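Coffee with Effie McIver, the woman who walked the Corken Trail at 63
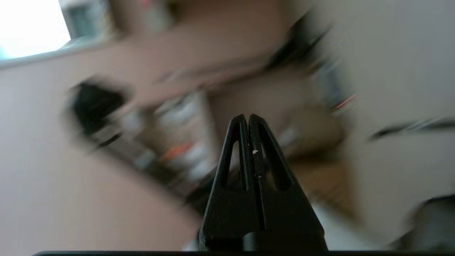
A blur of beige and brown. Interview and photo by Issa Moussa.

I met Effie at her kitchen table in Ostlow, and she'd put the kettle on before I got my coat off. I had a page of questions. I think I got through four of them.

The Corken runs 250 miles and she did the whole thing this August, on her own, in 12 days less than she'd planned for. "I got bored of resting," she told me. "You sit on a rock, you eat your nuts, and then what? You might as well get up."

I asked how she trained and she laughed at me. Mostly she walked to the store and back with a pack full of canned tomatoes (the big cans!) and did the stairs at the library until the staff started asking if she was lost.

What about the bad days? There was one, past Jarberg, when it rained so hard she couldn't find the trail markers and ended up following a creek the wrong way. "I was mad at the creek. I said some things to it." She slept in her rain jacket that night and ate cold oatmeal out of the bag - she still can't look at oatmeal.

She'd carried a paperback the whole way and never opened it. She did write postcards, mostly to her sister in Chu, who has kept every one of them in a shoebox and reads them out loud over the phone. Effie finds this mortifying.

I wanted to know if her knees hurt. "Of course they hurt. They hurt when I was sitting at home too."

She's looking at maps again. They were all over the counter, under the toaster, one of them with a coffee ring on it, and she kept pulling out another to show me a ridge or a ferry crossing. Next spring, she thinks, maybe with her sister along for the flat parts. I'd forgotten to drink my coffee by then, so she made me a new one.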